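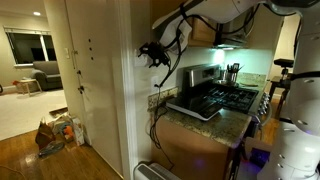 Section 2. Using the portable induction cooktop
The Selia wants a flat surface and its own outlet, and it will sulk if it gets neither. Granite suits it fine. Keep the glass clear of the gas burners and dangling cords away from knees.

1. Center a flat-bottomed pan on the glass.
2. Press Power, then pick a level. Start low. You are making soup, presumably.
3. When finished, press Power again and wait 10 minutes before wiping.

Note: Copper pans will be ignored.

CAUTION: Do not share the outlet with a space heater. The breaker always wins.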